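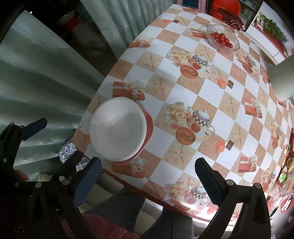 Kitchen Table Tips for People Teaching Software to Pick Things Up

Start with the tablecloth. Mine is oilcloth, printed with teapots, roses, half papayas and orange gift boxes with ribbons, and to a perception model it is a fully stocked shop. For a week our detector was very sure of a teapot that was one fold of a finger thick. Leave the cloth on anyway. A model that has only met plain gray desks will be useless in the first home it visits, and most homes have opinions about pattern.

Label the print. Add a class called "flat" and put every printed teapot in it. Gareth Inskip, who looks after our planner, held out for masking the whole cloth instead. He came round on a Saturday when the mask swallowed the butter dish.

Mind the pale lids. A white lid on a white square loses half its edge, and the grasp planner goes for whichever half is left. Take the outline from the side of the tub where you can. A reddish-orange side on a sandy background is a gift, so use it. Then check that the fitted circle is closed before you let it near the planner.

Lids again. Set the approach height from the rim, never from the middle. Plenty of lids dip in the center, and a few millimeters is plenty to turn a grasp into a shove.

Keep glass out of the depth average. A clear bowl of cherry tomatoes comes back as tomatoes hanging in the air with a few stray points where the bowl ought to be. We throw away depth inside anything tagged as glass and fit a plain bowl shape to the rim. The scallops can look after themselves.

Tell the planner where the table stops. Rounded corners are the trouble. Our first version put a neat rectangle round the table and was quite happy to set a tub down on the part that didn't exist. Trace the real edge once, save it as a polygon, and pull it in 10 millimeters.

Curtains move. Tag them as soft and leave them out of the collision map unless the arm has to pass behind one, in which case I'd rethink the room.

Crop late. It's tempting to cut out knees, chairs and the window before training. Keep them in the raw files and crop in the loader, so that you can change your mind in March without recording everything again. I've changed mine twice.

Name files like a grown-up. We use Demari for tagging, and it will cheerfully accept 3000 clips called "tub". Object, cloth, light, number. Angus McAlister has a script that refuses anything else, and it is the rudest piece of software I use daily.

Replay before you retrain. When a grasp goes wrong, run the log through the planner at quarter speed first. Of our last 23 failures, 16 were a bad table height, and no amount of training fixes a table height.

Wipe the oilcloth with a damp rag and a drop of dish soap. Jam reads as an object.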